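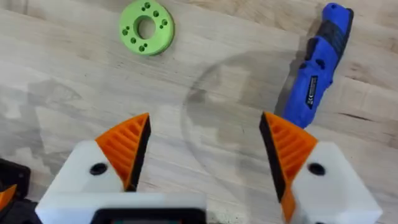 ## The Mitport finger kit, after a good long try

May 26, 2022

I have wanted to write about these grippers since the box landed on my porch in Mutstead, and I kept putting it off because every time I sat down to type I ended up back at the table with a hex key in my hand. So if this post wanders a bit, please forgive me and go get a coffee first. It's that kind of post.

Some of you will remember that I've been living with the two-arm Ivine setup since last November, and that I complained (at length, I know) about the flat metal jaws it came with. They were fine for square things. I don't own many square things. My drawers are full of handles and lids and odd printed parts and tools with rounded bodies, and the old jaws treated every one of them like a bar of wet soap. Štefánia Vrabec left a comment under that post telling me to stop grumbling and try the Mitport kit, the one with the bendy orange fingers, and I'm so glad she did!

### What you get

The kit comes with white finger bodies, the orange tips that fit onto them, black strips for the inside edges, and a little bag of screws with a few spares. (Thank you, whoever decided on the spares. I used all of them.) The tips are the fin-ray kind, with ribs across a tall triangle, so when you push on one side the whole finger leans and folds itself around what it's touching. If you've never played with one, ask someone to let you squeeze theirs. I spent most of an evening doing that before I mounted anything.

Fitting them took me 52 minutes for the first gripper, and a lot less for the next one, once I'd worked out that the bodies have to be seated on the base before you tighten anything. The printed instructions have that step out of order. I wrote to Mitport and got a very kind reply from Babak Ahmadpour, who sent me a corrected page the same day and asked how the arms were behaving. I ended up telling him far more than he needed to know, and he was good about it.

### Small flat things

I'll start with the hard part. A flat ring lying on a tabletop is a mean thing to ask any gripper to pick up. I have a lime-green printed one, thick as washers go, with a big hole in the middle and little holes around the face, and it's become my standard test. The tips come to a narrow point, and that helps a lot, but you need to bring them down right to the wood, and the soft material starts to lean the moment it touches. Go too low and the fingers bow outward. Stay too high and they close over the top of the ring and you've picked up a nice helping of air.

On my first 10 tries I got the ring 3 times, and I'll admit one of those was luck. After I slowed the last bit of the descent it got much better, and I can now get through a whole cup of tea without swearing. Still, if flat parts are most of what you handle, I'd think hard before buying. Kubíček sells a thin hooked tip that is supposed to fit the same bodies, and I'd like to try it, but theirs has been out of stock all spring.

### Long round things

Now for the fun. The blue hand tool I keep on the bench has a rounded body with a black section around the middle and a much narrower front end, so there's really no one spot where a stiff jaw sits well. With the old ones I had to tell the arm exactly where to grab it, and if I was off by a little, the tool would roll away and I'd be crawling under the table again. With the orange fingers I've gotten downright lazy. I close them somewhere on the fat part and they sort themselves out. 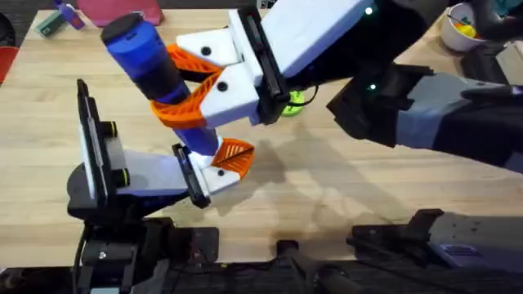

Passing something from one arm to the other is where I'd had the most trouble before, and it's where I think the kit earns its price. When both grippers have hold of a stiff object, any small disagreement between the arms has to go somewhere. With metal jaws it went into the motors, and I'd hear that awful little groan and lunge for the stop button. The soft fingers soak up a good deal of it. They twist, they lean over, and you get a moment to open one hand and let the other take the load. I don't want to oversell this, mind you. If the arms are badly lined up you'll still get a drop, and a heavy tool will sag in the fingers if you catch it too near one end. I put a folded towel down while I'm learning a new handover, and I suggest you do the same if you care about your tabletop at all.

### The grumbles

The black strips are my main one. They make a big difference to the grip, but the one I handled most began to peel at the top, and I had to press it back down with a dab of glue. I've asked about a version with a better adhesive and was told it's on the list.

The other is cleaning. Those ribs collect dust and eraser crumbs and, in my case, cat hair, and an old toothbrush is the only thing I've found that gets in there properly.

And I do wish the tips came in another size. A shorter one would be lovely for the ring business.

### Would I buy it again?

Yes, for the way I work. I've logged 3000 open-and-close cycles on the first gripper so far and the orange parts look about as springy as they did out of the bag, with a bit of scuffing at the points where I drove them into the table while I was figuring out the height. That's on me.

Štefánia has asked whether they'd manage an egg. I've bought a carton, and the towel is in the wash, so give me until the weekend.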